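Search reviews Enter keyword Go

Tastby silicone suture pad, single layer

The Tastby is a practice pad for basic suturing. I bought it in March to replace a Semaan pad that had torn along two of its cuts. It ships flat in a sleeve with no needles or thread, so budget for those separately.

The surface is smooth with a slight gloss. Black thread is easy to follow against it, and a short tail left beside the cut is simple to find and pick up. The cuts are narrow and close up well when the pad lies flat, so entry points have to be chosen with care.

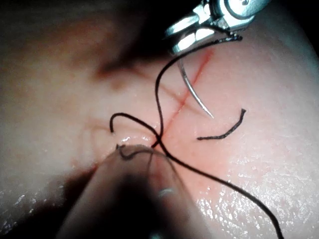
Resistance is even through the full bite. A curved needle held near the base follows its arc without much wrist correction, provided it goes in square to the surface. Shallow bites pull through under tension. The older Stotier pad, which I have used since 2018, tolerates them better but is noticeably stiffer.

After over 1000 passes the edges of the longest cut show wear and the rest is sound. The underside slides on a bare desk; a damp cloth fixes it. Marker ink does not wipe off completely.

Recommended for interrupted stitches. For layered closure, buy something thicker.

Last updated: March

Comments (3)

vamico_user: Does it take 4-0 thread without tearing?

drylab635: Yes, if you keep the bites deep.

kestrelmd: Mine slides too. I tape the corners.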